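**Ticket 31: Drinks shelf, orange soda bottles keep getting put back in the wrong row**

Opened by: Ekaette Etim
Picked up by: Oksana Lysenko
Area: break room pantry, Murell building
Status: open, nearly there

**Ekaette, Thursday, 9:10 am**

Hi Oksana! The drinks shelf is lovely since you redid it, and I mean that, people have been stopping to look at it. One snag. When the 600 ml bottles stand in the low crates you only see them from the top, and the orange sodas get mixed up with each other. We stock two kinds now, the Mirinda and the Dulitz orange, and both have orange caps. I found three Dulitz in the Mirinda crate this morning and the stock sheet was off again.

**Oksana, 9:42 am**

Oh, good one, I love a shelf problem! Can you tell me:

- which crates (top or bottom level)
- whether the row labels are still on the front
- whether it's the restock going wrong or people putting bottles back

**Ekaette, 10:05 am**

Bottom level, crates 4 and 5. Labels are on, but you have to crouch to read them. I think it's both, to be fair. Trujillo drops off the mixed delivery before we open and whoever is first in unpacks it.

**Oksana, 11:30 am**

Tried first: swapped crates 4 and 5 so that Mirinda sits next to the water, with no other orange beside it. Looked great! Checked again after lunch and there was a Dulitz in there already. So distance alone doesn't fix it.

Tried second: moved the labels from the front of the crate to the top edge, facing up. Much better for reading while standing. I used the Vullix label tape, the wide one, and it sticks to the crate plastic really well. The narrow one peels, so please don't buy more of that.

**Ekaette, 2:15 pm**

The top labels are a huge help, I can read them from the door! Still one stray in crate 5, though. The new person asked me how to tell the bottles apart without lifting each one out, and I didn't have a good answer. They can't read the Mirinda cap and didn't know it was the brand name.

**Oksana, 2:50 pm**

That's the missing piece, I think! The Mirinda in this batch has its name on the cap in Chinese, 美年达, in bold black characters. The Dulitz cap is plain. So you don't need to read it at all, you only need to match it: black writing on the cap goes in crate 4, no writing goes in crate 5. I've written the three characters on the crate 4 label next to the English name (my handwriting is a bit wobbly but you can match it up).

Steps for whoever unpacks:

1. Stand the bottles upright on the white table first, all of them, before anything goes on the shelf.
2. Look at the caps from above and split them by writing or no writing.
3. Fill crate 4, then crate 5. Extras go in the box under the table.
4. Put the total on the stock sheet.

**Ekaette, 3:40 pm**

Did the afternoon top-up this way and it was so quick! Eleven in crate 4, all correct. Could we get a picture of the cap taped up by the table? I'd like to leave the ticket open until the next Trujillo delivery has gone through.

**Oksana, 3:55 pm**

Yes to both! I'll print it large so the characters are easy to compare, and it can go at eye level over the table, next to the stock sheet. Leaving this open until the delivery is unpacked. If crate 5 is clean after that, I'd love to do the same with the iced teas.
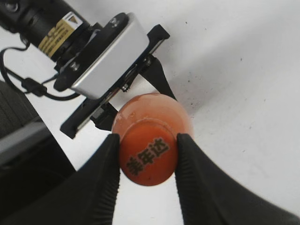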